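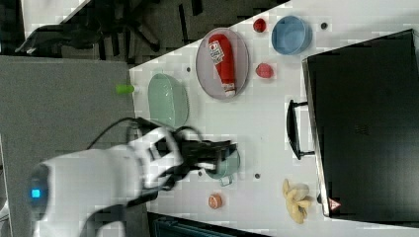 Clear the table before you cook. Not after. Before. I have been saying this for years and I will say it again, quickly, because I have bread in the oven and 25 minutes.

Most people I know cook in the gap. There's a table, or a counter, and on it there's last night's plate, a bowl, the ketchup, a piece of fruit that rolled out of somewhere. And then a saucepan gets put down in the middle of all that and dinner is supposed to happen. It does happen. Badly, with elbows.

I rented a room on Wuisan Street one winter, top floor, shared kitchen, one table. February, heating off by ten. Mirjam Van Wijk had the room across the hall and she would not light the stove until the table was bare. Drove me crazy. I was hungry, I had an onion, I wanted to chop the onion. She'd be standing there putting a lid back on something. By spring I was doing it too and I still am.

The argument against, which I get every time I bring this up: it's all going to get messy again, so why clean twice. Henk Brouwer wrote me a whole email about this after my last piece. His point was that a cook's table is a workbench and a workbench has stuff on it. Fine. But go look at a workbench that belongs to someone good. The stuff on it is the stuff for the job. Ketchup lying on its side on a plate is not for the job unless you are making something I don't want to eat.

And yes, ketchup on its side. Can we talk about that. A bottle lying down on a plate takes up the whole plate. So now you have lost the plate and you've still got the bottle. Stand it up, put it away, you get two things back. Same with a bowl that has nothing in it, off by itself at the far side of the table. It looks harmless. It's the size of a chopping board.

Small round things are worse. Tomatoes, peaches, half an orange, a cap off something. They don't take space so much as they take attention, you keep one eye on them. You move the pan and have to think about the orange. I would rather have one big ugly stockpot on the table than four little things that roll. Put them in the bowl! The bowl is right there. Everything round goes in the bowl, bowl goes to the back, done. That is half the table cleared and you havent washed anything.

I should say I'm not talking about minimalism. My shelves are a disgrace. I own a Pendex timer that's been broken since we moved and a drawer I can't close. I don't care what is in your cupboards. I care about the flat part where your hands go.

People want to buy their way out of this, too. A neighbor spent $700 on a kitchen cart from Wanik, nice thing, good wheels, and within a week the cart was full and the table was full. More surface, more stuff on it. You could give that household a table 12 feet long and the saucepan would still be wedged next to the ketchup. She knows, I've told her.

Kids can do it, by the way. Mine complain but they can. Oval plates stack on oval plates, bottles go to the fridge door, fruit in the bowl. They do it faster than I do, probly because they don't stop to read the labels.

What about the pan itself. A small one, with a short handle, the kind you'd heat milk in, I leave out. It's going to be used. Handle turned in. A dish I'm about to fill can stay as well. That's my whole rule, if it's in the next step it stays and if it isn't it goes, and Henk can write me another email.

The Skistitside market is on again 2nd October and I'll be there early for apples. A lot of apples. Which means tonight the table has to be bare down to the wood, and there is currently a jar of mustard on it that I did not put there. Oven's beeping, got to go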